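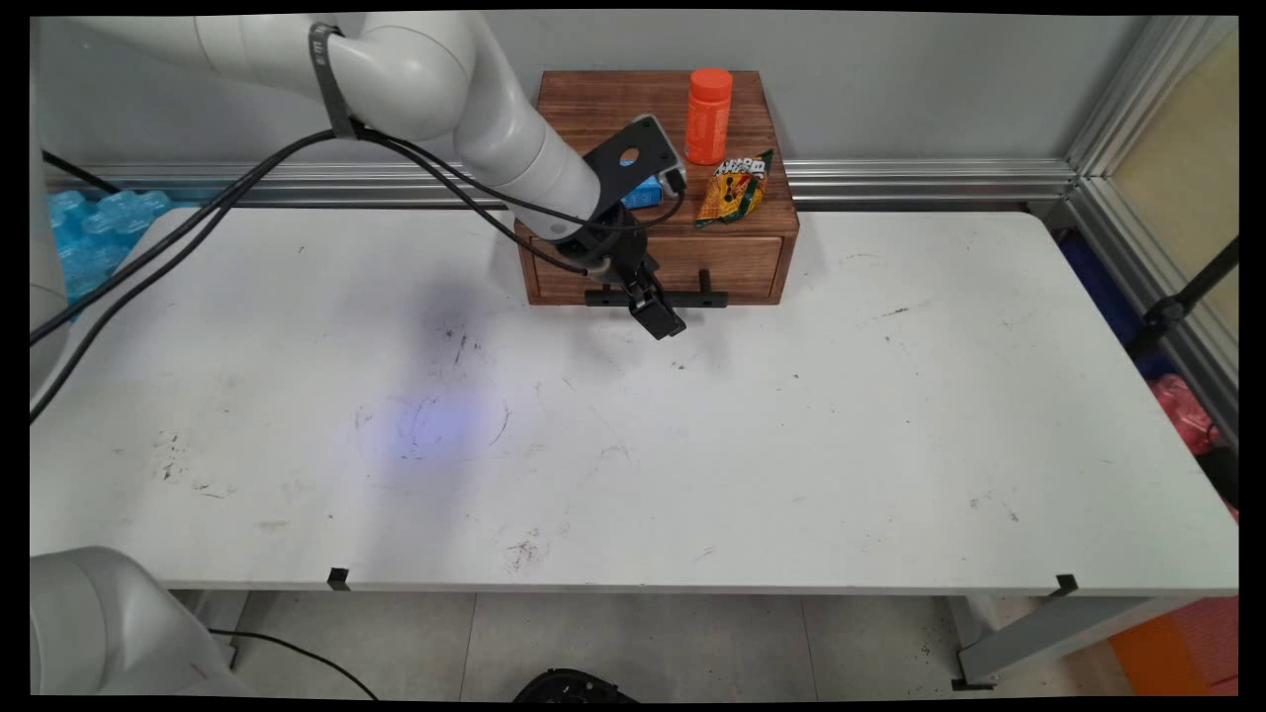
Muvumlow Shared Workshop – Arm Build Course
Handout 4: Handle pulls and the drawer box
Revised Thursday, July 25, 2024

Read Handout 3 (wrist mount and cable routing) first. The settings below assume the arm is bolted down and homed.

4.1 The task

The gripper comes down over the bar handle, closes, pulls the drawer straight out, and lets go. The bar stands off the face on two posts, so one finger has to pass between the bar and the wood. Most failed pulls come from that finger landing on top of the bar.

4.2 Approach

Stop above the handle with the fingers open and pointing straight down. Check the gap by eye from the side of the table. Then lower at the slow rate set in the Oteck controller (speed value 66). Do not jog the wrist once the fingers are below the top of the bar – back out and start again.

Close until the current limit trips. If the box shifts when the gripper closes, the approach is off center front to back.

4.3 Pull

Program the pull as a straight line in table coordinates. A joint move swings the wrist in an arc and racks the drawer in its opening. Start with a travel of 200 mm above the table for the parked position, and enter the pull distance from your own measurement of the drawer.

Hold for 2 seconds before release. The Codley gripper code reports "open" before the fingers have stopped moving, and without the hold the next move drags the handle sideways.

4.4 Items on top of the box

A bottle, a snack packet and a small box go on top for the later pick exercises. Leave them there during pulls. An upright bottle shows a jerky pull sooner than the log does. Keep the small box clear of the wrist plate.

4.5 Cables

Leave enough slack for the full reach, and keep the strap on the upper segment snug. Recheck after any change to the parked position. The Mohammed bench uses a shorter harness, so its parked positions do not carry over.

4.6 To hand in

Log file from 300 pulls, with failures marked by cause: finger on bar, slip, box shifted, other. Attach the wrist offsets you used. Logs from the March version of the controller code will not load.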